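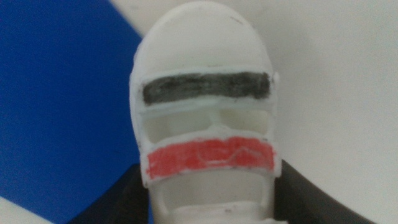 Cludavholm ロボット同好会・ハンド班

前回の記事でグリッパの指先を替えたいと書いたきり、ずいぶん間が空いてしまいました。替えました！しかも二種類買って、土曜日をまるまる使って比べました。忘れないうちに書いておきます。

候補に残ったのは、Irneckの柔らかい指先と、Picardの硬い指先です。Irneckは内側に厚めのゴムが貼ってあって、指で押すとむにっとへこむ感じ。Picardは樹脂のかたまりに細い溝が切ってあるだけで、届いたときは正直「これだけ?」と思いました。値段はPicardのほうが2,000円安いです。差額でケーブルが買えるなあと思いながら、結局どっちもカートに入れていました。こういうのは比べるのが楽しいので仕方ないです。

掴む相手は、白いプラスチックの部品にしました。頭が丸くて、黒い帯と赤い帯が横に走っていて、かぶとのような、お面のような形のやつです。帯の下が開いているので、どこを持つかで力のかかり方がぜんぜん違うんですよね。四角いブロックだとどの指先でも普通に持ててしまって差が出ないから、こういう面倒な形のほうが試し甲斐があります。左右から下のほうを挟むのを基本の持ち方に決めて、あとはひたすら繰り返しです。

まずIrneckから。やっぱり最初の当たりが優しいです。位置が少しずれていても、ゴムのほうが勝手になじんでくれるので、適当に寄せて適当に閉じても持ち上がります。これは楽！ただ、離すときに部品がゴムにくっついてきて、置いたはずの場所から少しだけ動くんです。見ていると本当に「ぺり」という感じで、名残惜しそうに離れます（音はしません）。並べる作業をさせたい人には、このずれがじわじわ嫌になると思います。

Picardは反対で、掴むところまでが難しい。角度がちょっと斜めだと片方の指だけ先に当たって、部品がくるっと回って逃げます。最初の3回は連続で逃げられて、部品を拾いながらもう返品しようかなと考えていました。でも閉じる速度を落として、当たってから少し待つようにしたら急に安定して、離したときのずれもほとんど気にならなくなりました。操作している人間のほうが慣れただけ、という可能性もかなりあります。

記録を見返すと、二つ合わせて518回掴んでいました。われながら暇なのかと思います。そのうち失敗として印をつけたのが57回で、内訳はPicardの最初のほうに固まっています。後半だけで比べたらたぶん結果が変わるし、慣れの分をどう引くかも決めていなかったので、どちらが上という数字は出さないでおきます。次は順番を交互にします。反省。

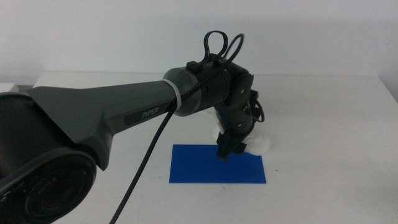

指先の交換でいちばん時間を取られたのは、掴むほうの調整よりもケーブルの取り回しでした。指先が変わると手首の寄せ方も変わって、肘の曲がりが深くなる姿勢が増えるんです。そうすると、余らせてあるケーブルが思わぬ方向に引っ張られます。PiPERの場合は肘の手前に白い結束バンドを一本巻いて、編み目のついた黒いケーブルをそこで腕に沿わせています。肘の上にぴょこんと立っている輪っかは見た目がちょっと間抜けなんですが、ここを詰めると曲げたときに余裕がなくなるので、切り詰めたい気持ちをぐっとこらえています。バンドの位置を指二本ぶん動かしただけで引っかかりが減ったときは、一人で「おおー」と声が出ました。

ケーブルの話はNabil Haddadinさんに前から言われていたことでもあります。うちの班の先輩で、ハンドの調子が悪いと相談すると、だいたい「先に線を見て」と返ってきます。今回もそのとおりで、指先のせいだと思っていた引っかかりのいくつかは線のせいでした。くやしい。

手首のカメラはBiltanoのをそのまま使いました。替えたかったんですけど、指先と同時に替えると何が効いたのかわからなくなるので我慢です。近くに寄ると指の根元と部品の下側が画面の下でごちゃっとして、挟む直前の高さが読みにくいのは相変わらず。黒い指に白い部品なので、色の差がはっきりしているのは助かります。横から撮るほうのカメラも併用していて、高さはそっちで見て、左右の寄せは手首のほうで見る、という分担に落ち着きました。目が忙しいです。

下に敷いている青いシートは、置き場所の目安として気に入っています。机も部品も白いと、どこまで寄せたのか手首の映像だけでは迷子になりがちで、青の縁が斜めに入ってくるだけでだいぶ見当がつくんですよね。ただ照明によっては青が部品の白い面にうっすら移って見えることがあるらしく、色で部品を切り出している人は気をつけたほうがいいかもしれません。うちは今のところ目で見て動かしているだけなので、困っていません。

で、どっちを常用にするかですが、しばらくPicardでいきます。安いほうが勝ったというより、私が置くときのずれを見逃せない性格だったという話です。とりあえず持ち上がればいい実演の日とか、初めて触る人に操縦してもらう日にはIrneckに戻すつもり。交換はネジを外して付け直すだけなので、慣れればお茶を淹れている間に終わります（ネジを床に落とさなければ！）。

あと、Irneckのゴムに粉っぽい汚れがつくと急に離れがよくなるという発見がありました。拭いたらまたくっつくようになったので、たぶん気のせいではないはず。わざと汚す方法もちょっと考えたんですが、部品まで汚れそうなのでやめました。薄いテープを一枚貼ったらどうなるかは次に試します。

閉じる速度の設定は、メモをもう少し人に見せられる形に直してから載せます。同じような指先を使っている方、速度をどのくらいにしているか、コメントで教えてもらえるとうれしいです。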